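Bowls, Beans and Batteries: Workshop Tips for a Student Robotics Club

Posted November 26, 2022

Our club is in its second year of teaching a robot to sort things from one bowl to another. The project is called Zetaveo. My grandmother can do the whole job while on the phone. What follows is the housekeeping side of it, written up for other clubs entering the Duston challenge, whose rule booklet covers everything except where to put your extension cords.

Buy the cheap bowls

We started with a nice ceramic set. Ceramic bowls slide, chip, and make a noise when they hit carpet that is somehow worse than the noise they make on tile. Plastic ones from the picnic aisle cost next to nothing. Get them in one strong color that is nothing like your tabletop, and buy spares in August, when the stores are practically giving away anything that looks like a cookout. By November you will be offered plastic holly.

Wash them by hand. The dishwasher warps the rims just enough to make a bowl rock, and a rocking bowl will ruin an afternoon.

Sort the small stuff before you start

Anything bean-sized works for practice. Keep it in a screw-top jar with a label that says NOT FOOD in letters a hungry freshman can read from the doorway. If you use candy, accept that your inventory is going to shrink and that no one will know why.

Our season log stands at 1,316 practice runs, 763 of them good enough to keep. The other 553 were mostly people sneezing, reaching for the wrong bowl, or stopping to argue about whose turn it was. Start with a small heap. A full bowl looks impressive and takes forever, and the person doing the work will begin to hate beans.
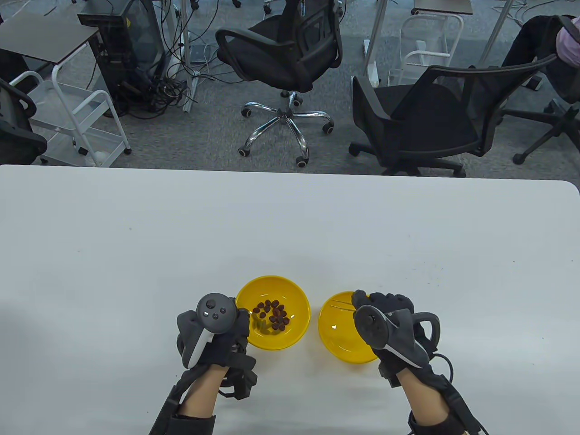
The Club Bench
By the faculty adviser, Rangel Student Robotics Club

Sensor gloves and a controller for each hand make a person feel about as nimble as an oven mitt. Give every new operator a few minutes of moving their hands over the bowls before anyone asks for results. Do this while they are fresh. After lunch is hopeless.

Getting strapped in

Put the straps on in the same order every time and tape the order to the wall. Ours is sleeve, wrist, glove, controller, and then the itchy nose, which arrives on schedule. Scratch first.

Snug is enough. If the strap leaves a waffle pattern on your arm, back it off a notch. Gloves go home with no one. They get hung up by the cuff overnight with the fingers hanging down, away from the heater, and the hook-and-loop gets picked clean with an old toothbrush on Fridays. Sweater fuzz is the enemy here. So is glitter, which came in once on somebody's poster and is still with us.

Keep the loop of cable on the outside of your arm. A cable that runs across the inside will find the rim of a bowl, and then you will be on your knees looking for beans.

About that carpet

Gray speckled carpet hides a dark bean perfectly. Stretch an old nylon stocking over the end of the vacuum hose and hold it on with a rubber band. The beans stop at the nylon and you can drop them back in the jar. Do the chair casters too, as a bean in a caster makes a squeak you can hear down the hall.

Cords should run along the desk legs, tied with strips of hook-and-loop. We used zip ties the first year and spent the second year cutting them off. Label both ends of everything. Masking tape is fine.

Tabletops

A plain white top is easy on the eyes and shows every fingerprint you ever had. Wipe it with a damp microfiber cloth and one drop of dish soap, then a dry cloth. Skip the spray polish. We tried it once and the bowls took off like hockey pucks.

Mark where the bowls go with pencil dots under the rims. Tape works until somebody picks at it, and somebody will.

What to keep in the cart

Spare batteries, charged ones on the top shelf and dead ones at the bottom. The toothbrush. Two pairs of tweezers. A kitchen timer, so that turns end when they end. Our Curus binder, 102 pages and heavily stained, lives there as well and mostly serves to prop open the door.

Next month: how to get hot glue off a chair.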